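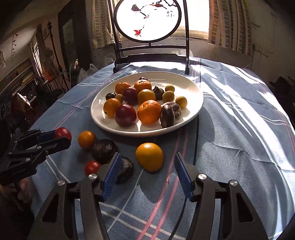 About us

Satulley is a fruit and table delivery. Small one. We bring mixed fruit to homes, offices, a couple of schools, and we lend out the cloths and plates to put it on if you want them. Started with one van and a borrowed cold room, now two vans and our own cold room. Still small.

Who we are

Damián Garrido does the buying. Up before four most days, at the market before the good boxes go. Before this he worked eleven seasons for a citrus packer and can't walk past a mandarin without picking it up. Roscoe Iwasaki does routes, phones, the invoices, this web site (sorry). Two drivers, one packer on busy mornings, more of us in January when everybody decides to eat better.

If you call and get the machine, we're loading. Leave a number. We do call back.

What we bring

The mixed plate is what most people order. Mandarins, plums, passion fruit, whatever small yellow things are good, sometimes a different citrus. No two the same. We don't do the kind of basket with the cellophane and the bow and three hard pears hiding under the paper. Asked for one once, did it, didn't like it.

Tomatoes too. Yes they go with the fruit. Red, orange-yellow, cherry if we can get sweet ones. People put them on the table next to the plate and eat them same as everything else, a bit of salt if you must. If you don't want tomatoes say so on the order and we'll put in more plums or whatever is good.

Passion fruit: wrinkled is what you want! We get more calls on this than anything. Smooth skin means wait a few days. Wrinkled and heavy for its size, cut it open, get a spoon. Please don't throw them out. One office tossed a whole bag and then called to complain, we sent another bag, they tossed that as well.

Plums go fast in the sun so keep the plate out of the window if it has to last past lunch. Mandarins are fine most anywhere. Citrus on the counter is OK for the week, in the fridge for longer.

The table part

This came from Roscoe's mother-in-law. She had a round table, a blue plaid cloth, a big white plate, and that was where the fruit lived. Not in a drawer in the fridge where it gets forgotten. Kids walked past and took one. We tried it with our first office customer, a print shop called Mistutby, and the fruit was gone by noon when before half of it sat there till it went soft. So now we offer it with every standing order.

You get a cloth and a white plate. Cloth gets swapped when we deliver, we wash it. Plate you rinse yourself. If it breaks it breaks, tell the driver, he has spares in the van. Light blue is the color we have most of. There's a green one somewhere.

Round tables look best but any table will do. Don't pile it up. One layer, everything showing, bigger pieces to the front or the middle, and the rest in the bag till you need it. A heap means the bottom ones get bruised and no one digs for them anyway.

Where it comes from

Citrus mostly from the Echeverría groves, a family place, three generations. Damián has bought there since the start and they put aside the ones with the pebbly skin for us, not pretty enough for the stores but they peel easy. Plums from whoever has them ripe. Passion fruit from a grower who sells under the name Skelia and only picks up what has dropped on its own. Tomatoes come from two greenhouses close by and, in a good summer, Damián's own yard.

When something is bad we leave it out and put in something else. The list on the order page is a guess at best. It gets updated when there's time.

Numbers, because people ask

We deliver to 90 addresses. Smallest order is 11 pieces, largest so far was 1,599 for a school sports day, wich took all of us and two cousins. Last stop has to be within 50 miles of the cold room. A little past that, call and we'll see, depends on the route.

Orders

Call or use the form. Order by noon for the next morning. Standing orders can be changed up to the evening before, later then that and the van is probably packed already. Skip a week whenever you like, no fee.

Allergies, tell us. Steps, locked gates, dogs, tell us that too.

Cold room pickups are fine, mornings only, ring the bell on the side door and wait a minute. Bring a bag or a box if you have one. We're always short of boxes.

Page updated 29 October 2018 by Roscoe. New prices going up when Damián gives them to me.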